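Workshop > Storage & Handling > Steel bins > Ulden 517

Ulden 517 sloped-side bin

We were slow to stock this one. Every supplier claims its bin is "built for life", and Stakora, who make the Ulden, say it too. I'd ignore that. It's a plain sheet-metal bin with a flat bottom, and at 17 kg empty you won't enjoy carrying it up a flight of stairs.

The sloping sides are supposed to make unloading easier. With short bar stock, maybe. With loose screws I saw no difference – a cheap plastic tub did just as well. Ruxandra Manole in our returns department thinks I'm being unfair, and she has one at home full of firewood.
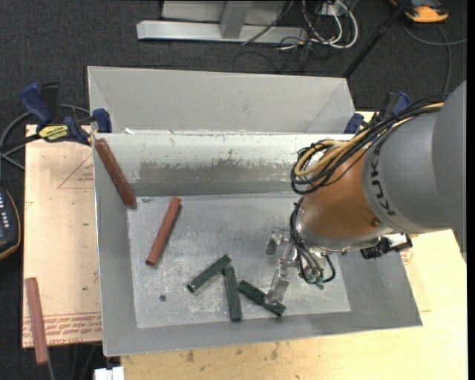 Gray sheet-metal bin on boards, bars on the inner bottom.

Stakora quotes a maximum load of 774 kg. We haven't tested that and don't plan to. Set it on boards if you care about your floor, and keep it out of the rain, whatever the leaflet says about the finish.

Lids are sold separately (they shouldn't be). Delivery takes about 90 hours from our warehouse. Returns accepted if unused.

We use cookies to remember your cart and improve this site. By continuing to browse you agree to our cookie policy. Accept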